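Sullside workshop notebook
September 18, 2019

Tableware for the play kitchen, second sitting

Good session today! I'm writing this up before I forget which bowl was which. The aim is still the same: settle the bowls, cups and bits of pretend food for the Prutano corner, so that the order can go in during October and we can stop living out of boxes.

Bowls first. I had been leaning towards the deep ones all summer, mostly for the look of them, and I've changed my mind completely. A deep bowl swallows a small ball and you end up fishing about in it with your fingertips. With a shallow one the ball sits up where you can get at it from both sides, and it still doesn't roll off across the table. I tried tipping one with the side of my hand, fairly rudely, and it rocked and settled again (lovely, very pleased with that).

Colour next. The white bowls from Dinu are nicely made but they vanish on a white table, and the children at the first sitting kept putting things down next to them. The peachy pink is a big improvement. It's soft enough that it doesn't shout, and anything green or yellow in it looks like fruit straight away, even a plain ball. I put the lime one in and immediately wanted to call it a greengage.

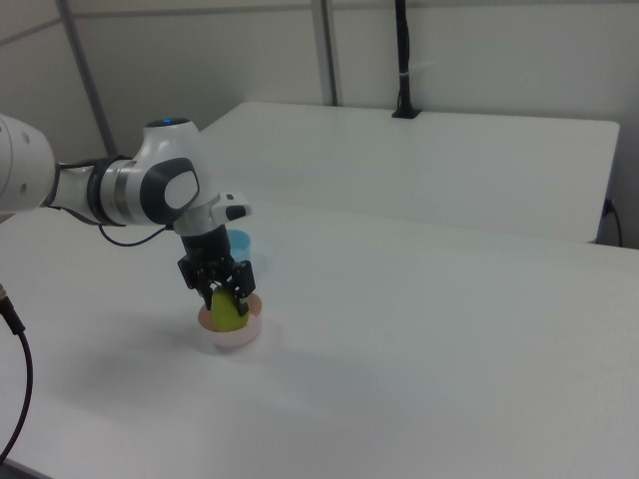
Teun Willems would still like something darker for the bowl, a proper brick red or a navy, on the grounds that pale colours show every felt-tip mark and we'll be scrubbing them within a week. He also thinks the balls should go up a size. I'm with him on the felt-tip. On the size I'm not so sure - a bigger ball in a bowl that shallow starts to look like an egg in an egg cup, and then we're shopping for bowls again. Agreed to get 3 of the darker ones in and put them side by side before anyone gets attached.

Cups. The light blue plastic can stay as far as I'm concerned. I like that it lets a bit of light through, and next to the peach it makes the whole table feel like a seaside café. Lightweight, though, so it does get knocked over by sleeves. Could we put a felt disc in the bottom? Or a glued-in washer under the felt? Worth a try with the offcuts from the Drakow job, there's a bag of them under the bench.

Spacing: a cup set a little way behind the bowl works far better than a cup beside it. Reaching for the bowl you don't touch the cup at all. I'll mark the positions in pencil for the next sitting and see if people keep to them without being told.

Measured the shelf while I was there. 33 cm deep inside, 27 cm clear height, so stacked bowls at the front and cups behind should go in with room for a hand.

To do:
- darker bowls, 3, matt if they have them
- felt disc test, 2 cups
- ask Dinu if the peach comes in a side plate
- sand the shelf edge, it snagged my jumper again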